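Workshop notebook, Clotura bench
26th December

Back at the table with coffee and leftover poppy seed roll (kept well away from the scale, Hubert, before you ask). The building is lovely and warm and I had a whole list for today: portions, the fill line on the bowl, and finding somewhere sensible for the little stuff that keeps migrating to the middle of the table.

Little stuff first. I went through the drawer where we throw lids, sachets, bag clips and tags, and I'm in favor of being ruthless. Anything thin and flat is a pain to get off a smooth table, you chase it with a fingernail until it goes over the edge. From now on flat things live in the Prellton box, standing up like index cards. I tried it with a handful and it's so much nicer! Bright colors at the front. The clear lids vanish against the table, so they can go in the back or go home with somebody.
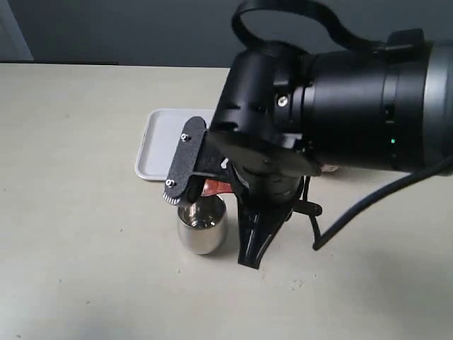 Flat stuff: the small orange-red one, over the cream tabletop.

On to portions. Ionuț set up the fills before the break and put letters on the jars, and he won't tell me which one is sugar and which is salt until I've written down how each of them levels. Fair enough, I did lean toward the sugar in October because I'd already decided it behaved better. So in this entry it's just "the fill," and no, I haven't licked a finger. I've been tempted all morning.

Method, for whoever picks this up. Bowl on the folded Honden cloth to stop it skating while you weigh, then cloth away. Scale zeroed with the tray on it. Pour from the jar in one go, no tapping, no shaking. Full bowl came to 736 g without the bowl, which I wrote on the tape and then again here, given what happened to the last bit of tape. Target in the tray is 200 g, made up from level cups, and whatever's left over goes straight back in the jar with the same letter. If you lose track of the letter, throw it out and start over. We have plenty. The big bag is 1,000 g and there's another one on the Vasiliu shelf.

I like the steel bowl a lot more than the old plastic one. The plastic went a bit clingy whenever the heating was on and you'd get a ring of fill halfway up that never made it into anybody's numbers. Steel just lets go. It is louder, though, and if you catch the rim with a cup you
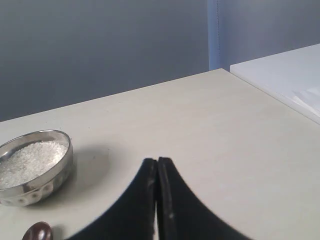
get a ping that makes everyone look up. Hubert thinks a shallower bowl would be easier to scoop from and he may be right, but then the last third is all scraping, and scraping is where my portions go to pieces. I'd sooner have it deep and top it up more often. We can argue about it when he's back.

First few cups were heavy. I was digging straight down and coming up with a heap on top, then leveling with the back of a knife and sending half of it across the table. Going in at a slant is much better, and so is not being in a hurry. Hubert's 70 g per tray compartment idea is written up on the old sheet and I'd forget it for now, our tray doesn't have compartments and I'm not cutting cardboard dividers again.

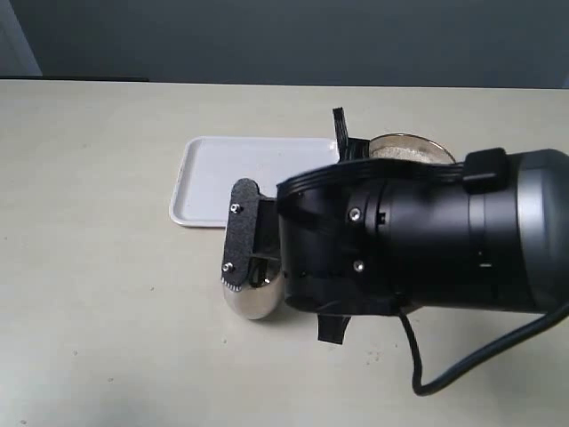
Spillage is the thing I'd most like to get down before we do the other letter. My rule so far is that the cup travels low, the tray sits close, and you don't start scooping until both are where you want them. I like the small cup with the rounded bottom for this, it can hang just above the tabletop on its way over and there's hardly any drop if something does come off it. White tray on the left, bowl behind, fill up near the rim, that's the layout I'd keep. I do want the table wiped before each round, though, those tiny dark specks and crumbs are exactly what I don't want swept back into a jar with the strays. (Poppy seed roll is innocent until proven guilty.)

Still to do: relabel the jars with proper ink, second letter from a fresh bag, ask Ionuț for the cup with the longer handle if it still exists. And a new brush for the table, the old one sheds.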